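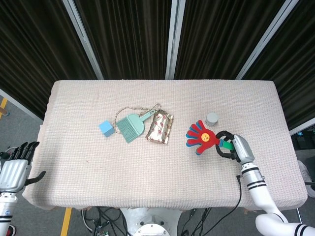
Grasp planner keeps closing on the wrong object after I changed the table cover

My planner picks grasp candidates from a point cloud, and since I swapped the bare tabletop for a knit cloth the plane removal step leaves bits of fabric behind. The clusters then merge. The worst case is the foil pouch with the braided cord: the cord loops over behind the blue foam cube, so the cube, cord and pouch come out as one object and the grasp center lands between them. The clapper hand is fine, and the gripper holds it by the green handle with no trouble. I run the Virkness segmentation node with default settings, 1000 points minimum per cluster. Out of 58 trials on the cube, most went to the wrong spot. Is this a tuning problem or do I need a different method?

Posted 11/10/23 by Karagiannis

Search this site Go

Hastari

Two separate problems. For the cloth, stop fitting one plane to the whole table. The front and sides drape, so crop to the top first, then raise the distance threshold a little at a time until the ribbing goes away. Don't go too far or you will lose the cord and the bottom of the brush bristles.

For the merged cluster, tuning will not help much. The cord really does connect the two in the cloud. Segment in the color image and project the masks into depth. Light blue against pinkish beige should separate easily. Expect the foil to give you holes and stray points in depth, so fill the pouch mask from its edges and don't trust the middle.

Also log the cluster centers before the planner runs. We did that in July and found our transform was off too, so check it.

Gakis

I had the same thing and just lowered the minimum from 1000. Worked for me, but I only had 3 objects and no string on any of them. What depth camera are you using?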